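Pushing policy lags when the block is close to the tip

tinfoil_kalman
Joined: March
Posts: 12

Hi all, I've been stuck on this for a week. I'm training a policy to push wooden blocks around on a board, 2,179 demos so far, all teleop. Far from a block the arm moves great. Then it gets close and starts dithering, tiny left-right corrections, and half the time it slides past the block without touching it. Inference runs on the same box as the Hinderix driver. Planner is off, it's just the policy sending tip targets in x and y. Any ideas before I go collect more data?

gradient_dissent
Posts: 98

How old is your image by the time the action goes out? I'd bet money that's your problem. Stamp the frame at capture, stamp the command at send, subtract. Don't trust the number the driver prints.

moss_and_servos

I don't buy latency for this. If it was latency he'd see overshoot everywhere, including the long moves. Sounds like averaging to me – some demos go around the block on the left, some on the right, and a plain regression loss splits the difference and goes nowhere. What's your loss?

tinfoil_kalman

MSE, yeah. I know, I know. And I measured like gradient_dissent said: 200 ms from capture to command. I thought it was a lot less than that!

gradient_dissent

200 is terrible. Long moves hide it because you can be a bit late and still be headed the right way. Next to a block you can't. Are you buffering frames? Set the queue to one and drop the old ones.

moss_and_servos

Fix the queue, sure, but that won't save an MSE policy. Swap the head for something that can hold two answers at once. I went through the same thing with Brillum and no amount of timing cleanup helped me.

tinfoil_kalman

OK, did the queue thing first because it was one line. Lag is way down and the dithering is better but still there, mostly when the tip has to go around a block to get behind it. So you're both kind of right? I'm going to try a mixture head over the weekend and replay the same start positions so I can compare the two. Also found out my tip offset in the config was left over from the old finger (sigh), so I'm redoing that before I train anything.
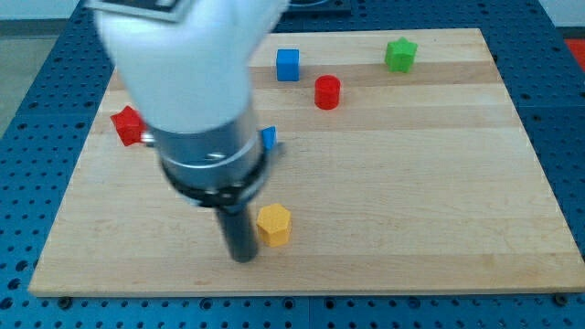 One more question while I'm here – do you all shift the actions in the dataset to match the measured delay, or leave them alone and just fix it at runtime? I've seen people do both and I can't tell which one is going to bite me later.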